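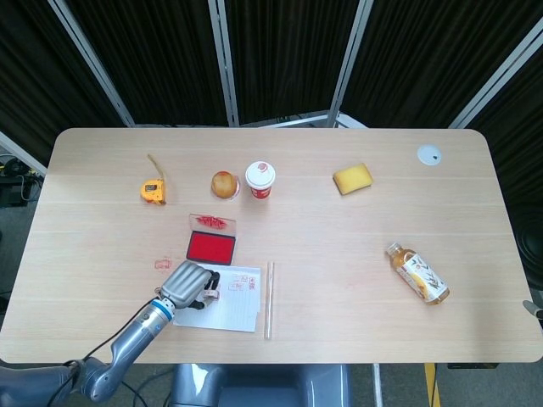

Stamp table, Friday, November 22, 2024. Two good prints on the paper, one on the table.

Thread on stamping labels, for the people who asked after the October market. I'm Sevim Ateş, I make soap and balm under the name Rurness, and every box gets a red stamp by hand.

The stamp is a small square. I had it cut by Sarıgül, a one-person engraving shop. It cost 59 dollars including postage and took 8 days to turn up.

Before that I used printed stickers. They were fine, but I had to order 400 at a time and I kept changing the scent names. With the stamp, the name of the soap gets written in pen beside it and I can change my mind whenever I like.

Test on paper first. I use a ruled sheet so I can tell if I'm putting the stamp down crooked. The first print after opening the pad is usually too heavy. The second one is closer to what you'll get on the box.

Tap the pad, don't press into it. If you push hard the ink climbs up the sides of the rubber and you get a fuzzy border. Two or three light taps will cover it.

Then straight down, hold for a second, straight up. No rocking. People rock it because they've seen it done at the post office. With a small square you just get a double edge.

Mind the lid on a hinged pad. The inside of mine has picked up red smudges, and those come off on your fingers when you close it. Then they come off on everything else.

About the mark on the wood to the left of the paper. It's faint but it's there. Yes, I should have had a bigger sheet down.

What I've tried on table marks before, in order: damp cloth, dish soap on a sponge, a bit of rubbing alcohol on a cotton pad. Damp cloth does nothing once it's dry. Soap takes off some of the colour. Alcohol does the most, but try it underneath the table first in case it takes the finish too.

Don't use the rough side of a scourer. I did that on my old desk and the dull patch was worse than the ink.

The tape measure is for the boxes. I measure in from the left edge and put a pencil dot where the corner of the stamp should go. Once I've done a few I can judge it by eye, then I go back and check one every so often.

For drying, I leave the labels flat overnight. Uncoated card is dry enough to stack well before that, but the shiny stuff stays wet for ages and I've stopped buying it.

Someone asked which card. It's the plain one from Dramia, the heaviest they carry. The cream colour takes red better than the bright white, to my eye. The white makes it look a bit pink.

Someone else asked if you can re-ink the pad. Most felt ones, yes. A few drops spread around with the edge of an old card, lid closed, leave it till the next day. Check the bottle says it suits your pad.

Clean the stamp when you're finished, before you eat anything. Bun and a cup are waiting at the back of the table.

Next batch is the oatmeal bars for the Fluner craft fair. I'll put the box template up here once I've fixed the flap, it's 2 mm too long and won't tuck in properly.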